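Clondine Refugee Support Network
Minutes of the August meeting

Chair: Paloma Achterberg
Minutes: Juniper Nguyen-Tran
Present: 14 members. The meeting opened at 6:30 p.m.

1. Minutes of the last meeting
Approved with one correction – the Vurnudby visit was made by two members, not three.

2. Arrivals
Paloma reported that 22 people have moved into the Allasia Street apartments. Thirteen are school age. Enrollment forms are still missing for four of them.
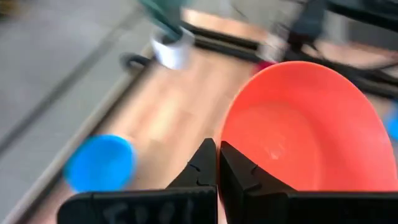
Juniper will call the school district office about the forms and report back by email.

3. English classes
The evening class has a waiting list. Members agreed to add a morning class, starting when a second teacher is confirmed.

4. Bus passes
The balance of the travel fund is $58. Agreed to apply to the county for more – Paloma to draft the letter.

5. Other business
None.

The meeting closed at 7:40 p.m.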